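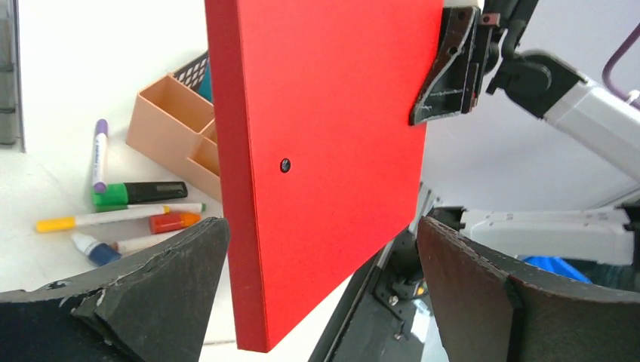 *The red board, with the little black spot near the middle of its face.*

**Boards upright or boards flat? And where do the textas go?**

**mallee_marg** · October 26, 2022

Hello all, long-time reader of the tidying board and only a very occasional poster, so bear with me, I do go on a bit. I'm trying to settle on a proper home for the bits and pieces that live on our work table, and I've got as far as the coloured boards and then run out of puff.

I've got a teal one, a red one and a couple of black ones. They used to lie in a pile, and whichever one you wanted was always at the bottom (the red, usually, which is my favourite, it's such a cheerful thing to reach for on a grey morning). My sister in Tulla was having a clear-out and passed on a peach organiser with perforated sides and a lot of dividers, and I've been standing the boards up in the slots at the back. I think it looks lovely! But my husband reckons anything flat should be stored flat, and he has said so at breakfast and again at tea.

So question one is upright or flat. Question two is the textas, which I'll come to once I've had a cuppa, as that's the part that really drives me up the wall.

**covlow_kev**

Upright, every time. I've kept my cutting mats and clipboards standing up in an old Van den Broek record rack for six years and haven't had one bow on me. The trick is to keep them snug so they stand straight. If there's a big gap and they lean over on an angle all summer in a hot shed, well, you might get a bit of a curve, and I wouldn't blame the rack for that.

Is the spot on the red one a hole or a screw, by the way? If it's a hole you could hang the thing on a hook and save yourself a slot.

**mallee_marg**

Kev, I've never given it a moment's thought, and now I shall think about it all day. I'd sooner not hang them though, the wall over there is taken up with the calendar and the kids' swimming certificates and I'm not moving those for anybody.

**Pipi**

I'm going to be a nuisance and side with your husband, Marg. Flat, with a sheet of paper between each one. I did mine upright when we moved and two of them scuffed along the edges from being pulled in and out. It doesn't matter a scrap if they're just for working on, but if you like them looking nice (and you sound like you do!) then a shallow drawer is kinder. Mine came from a Cakix sale, cost me $60 for the unit, and it's the best money I've spent on that room.

**covlow_kev**

Sixty dollars, to put away a handful of boards!

**Pipi**

It has other drawers in it, Kev. There's wrapping paper in the second and my entire stamp collection in the third.

**mallee_marg**

Now now. I can see both sides, and I'm not ruling out a drawer, but I do like being able to see the colours from across the room and grab the one I'm after without lifting three others off it.

Right, the textas. Here's how things stand at the moment. The boards are in at the back of the organiser and I'm pleased with them, and the clear tub with the dark grey trays stacked in it has ended up at the back of the table. But the front compartments of the organiser haven't got a thing in them, and the textas are all over the place as per usual. I can't decide whether they belong in those front compartments or in with the trays, or whether I should give them a tin of their own. What would you do?
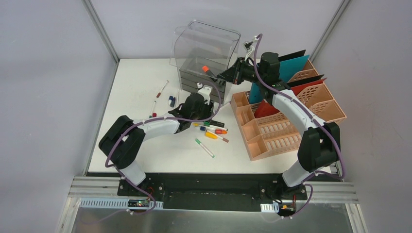
**Trinh Tô**

I'd use the front compartments, without a doubt, and leave the tub for the trays. Once you start mixing things in a clear tub it turns into a lucky dip, and you'll be tipping the whole lot out every time somebody wants a red. Textas are what you reach for most, so let them have the spot closest to your hand and let the boards stay up the back where they are.

I would lay them down, though, if they'll fit. Mine dry out something shocking when they're stored tip up, and my kids put them back any old way.

**covlow_kev**

Agree on the front compartments. Don't agree on laying them down. Stand them up with the caps at the top and you can see the colour straight off. If you're worried about them drying out, cap down.

**Trinh Tô**

Cap down and then you can't see the colour, Kev! You're back where you started. I suppose it depends on the brand, some of them show the colour at both ends.

**Pipi**

Can I ask how many you've got, all up? I ran the craft cupboard at our playgroup and at the last stocktake there were 139 of the things, and I'd say a good third were dead. I'd do a scribble test before you give any of them a home. Bit of scrap paper, one line each, and straight in the bin if it's faint.

**mallee_marg**

Oh, a scribble test, that's a good idea and one the grandkids will fight over. They're coming in November so I might save it up for them as a wet afternoon job.

I'm going with Trinh's plan for now, front compartments for the textas, lying down if they'll go and standing up if they won't, and the trays can have the tub to themselves. The boards are staying upright, sorry Pipi, but I'll put a bit of felt in the slots so they don't rub. Does anyone know if the sticky-backed sort holds on a surface that's all little holes, or do I need to glue it?

**covlow_kev**

Sticky-backed let go on mine after 4 weeks. I'd cut a strip long enough to fold over the top of the divider and put a stitch through it.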